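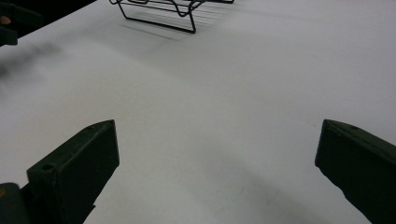
White tabletop, February

Fedville Junior Football League
Progress report to the Nimex Community Sport Fund
Prepared by Siu-fong Ng, league coordinator

Dear friends at Nimex,

I know you asked for two pages and I will do my best, though those of you who sat through my last report will know how that usually goes. We are now past the halfway point of the grant and there is a good deal to tell you, most of it happy.

Let me start with sign-ups, as that was the number you asked about first. We told you in our application that we hoped for 300 players across all the age groups by the middle of the grant. We have 294. I would have loved to write to you with the full figure (and I did hold this report back a few days in case six more children turned up!), but I am very pleased with where we are. Of those players, 179 had never played organized football before, and a lot of them came in through the free Saturday-style clinics you paid for at Zapata Field, which we now run in the late afternoon so that parents on early shifts can bring their kids after work.

The under-12s have been the surprise of the season. They lost their first four games, two of them by scores I will spare you, and then went up to Praltley and won by a touchdown in the last minute of play. There was a lot of shouting on the ride home and I may have done some of it. They have lost once since then. The under-14s are having a steadier year and sit third in the table, with every chance of a home playoff game if they can look after the ball a bit better in the second half. Our oldest group is short of linemen, and we have twice had to borrow players from the age group below for practice, though never for a game.

Equipment. The new helmets and shoulder pads arrived in two shipments, the second one later than promised, and all of them are now in use. We bought a few more small helmets than we had planned and fewer large ones, within the same budget line. The old pads that still passed inspection went into the loan closet, and families can borrow from it for the season at no charge. We have spent $533 on the closet so far — shelving, labels, a proper lock — and that came out of the supplies line, as we agreed with you over the phone.

Coaching. Nine coaches have finished the safe tackling course and three more are booked for the next one. I sat in on an evening of it myself and came away with a full notebook and a stiff neck. We have changed the way we run contact drills for the two youngest groups, with shorter periods and more water breaks, and the coaches tell me the kids pay better attention for it.

Now for the part that has not gone so well. The lights at the north end of Zapata Field are still not fixed. The parks office has been kind about it, but the part is on order and we have no delivery date, so our evening practices have been squeezed into half the field and end at seven. We also did not get the girls' flag team started in time for this season. There was plenty of interest but we could not find a second coach, and I did not want to launch it with one. We would like to move that money to the spring, if you are willing, and I have attached the short form for it.

Between now and the final report we plan to finish the playoffs, hold the spring flag sign-up at the school gym, and get our last three coaches through their course. You are all warmly invited to any home game you like. Kickoff for the little ones is at 9:30 in the morning, and the coffee is free for anybody from Nimex.

With many thanks, as always,
Siu-fong Ng

Attached: budget to date, flag team carry-over form, playoff schedule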